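Grinetti Office Records Handling Kit

Skip to specifications | Request a quote | Support

The Grinetti kit is a gripper and software package for robot arms that work with office storage: folders, binders, document cases and the cabinets they live in. It is sold as an add-on for customers who already have an arm, or as a full set with one or two arms and a base. The same kit opens the door, handles the folder and works close enough to read a label. 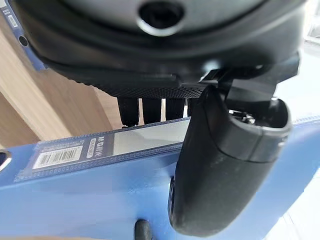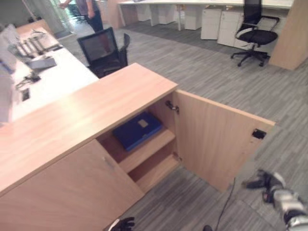
Office work with the Grinetti kit: label side of a blue case, and a cabinet with its right-hand door open.

Most of our customers ask first about doors. Office cabinets are built for people, and the handles are often shallow or recessed. The door routine finds the free edge and swings the door on its hinge at a slow, fixed speed. If the force on the finger goes over the limit you have set, the arm stops and backs off a short distance. It doesn't try again until someone confirms at the tablet. You can turn confirmation off, but we ship with it on.

Folders and cases are handled one at a time. The fingers are rounded at the tip so they can press on a plastic cover or a label sleeve without catching it. Finger shells come in two pieces and can be swapped with a small hex key. Expect scuffs on the shells after a few weeks of use. These are cosmetic. Replace a shell if it has a crack or if the seam has opened up.

A wrist camera gives a close view of whatever is under the finger, and a head camera covers the wider room. The Wonton software uses both. Barcodes are read at the wrist, and the reading is logged with the shelf position. Codes under a clear sleeve can be read, but glare is a problem near large windows. If you get failed reads at certain hours, change the approach angle in the shelf settings before you change anything else.

What is in the box

Gripper with curved fingers
Spare finger shells (4)
Wrist camera and cable
Head camera and mount
Force sensor, fitted at the factory
Wonton software license, one site
Printed setup guide

The arm, base and tablet are not part of the add-on kit. They are in the full set.

Specifications

Gripper weight: 779 g without cable
Log size: 3,000 items before export is needed
Doors stored per site: no set limit
Floor: hard floor or low carpet, including carpet tiles
Cabinet types: hinged doors and open shelves. Sliding doors and roller shutters are not supported in this version.

Setup

Setup is done by Tanasarn, our installation partner, and normally takes 3 visits. On the first, the installer measures the cabinets and marks where the base can stand. The arm needs clear floor in front of the cabinet for the full swing of the door, so chairs may have to be moved. The second visit is for mounting and calibration. The third is a working session with your staff, using your own folders. Please have a few of the worn ones ready as well as the new ones.

Nipon Saithong schedules the visits. If you are moving offices or changing furniture soon, tell him when you book, as a new cabinet model means the door routine has to be taught again.

Customer comment

"We use it for the archive cabinets at Dramau. Returning folders to the shelf works well. Taking them out is slower, mostly when they have been put in at an angle. We asked for a way to skip a shelf and that was added in the April update." Nantana Paisan, records office

Known limits

Very thin folders lying flat on a shelf may need a second attempt.
Locked doors have to be unlocked by hand.
Glossy covers can confuse the distance reading. Use the matte setting only on matte covers.
Keep cables off the floor where the base travels.

Ordering and support

Prices depend on the arm you have. Send the make and model with your request and Pornthip Thammasiri will reply with a quote and a delivery time. Questions about an installed kit go to Nadhirah Chin on the support desk. Spare shells are ordered through the same form as the kit.

Page last revised 14/10/2021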